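Qui sommes-nous ? Erneo, du logiciel pour les robots à deux bras
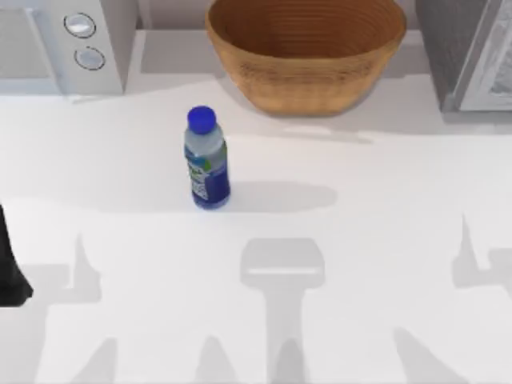
Cuisine simulée, tâche de la bouteille d'eau.

Erneo écrit le logiciel qui se place entre « attrape la bouteille » et les consignes envoyées aux moteurs : perception, planification de trajectoires, contrôle. Nous sommes sept, installés à Clelldale, et on adore ce métier !

Tout a commencé avec Ukari, notre planificateur. La première version savait éviter une table (et c'était déjà la fête au bureau). Aujourd'hui, Ukari coordonne deux bras dans le même volume de travail, recalcule quand un objet a bougé et explique dans ses journaux pourquoi il a écarté une trajectoire. Cette dernière fonction nous a coûté un hiver entier et on ne reviendrait en arrière pour rien au monde.

Côté perception, nous travaillons beaucoup sur les objets transparents. Une bouteille en plastique, pour un estimateur de pose, c'est un bouchon, une étiquette et pas mal d'incertitude entre les deux. Les ombres des bras sur un plan de travail blanc compliquent encore les choses, alors nous faisons varier l'éclairage d'un essai à l'autre.

Cunha, notre outil de test, rejoue chaque nuit 2 776 scénarios de cuisine en simulation. Le matin, on ouvre le rapport avec le café, et les échecs passent en premier : c'est là qu'on apprend le plus. Notre bibliothèque compte 42 tâches, de la prise simple au passage d'un objet d'une pince à l'autre.

Nous accueillons des stagiaires toute l'année, en C++ comme en Python. Si la cinématique inverse vous empêche parfois de dormir, écrivez-nous, on a plein de choses à vous montrer.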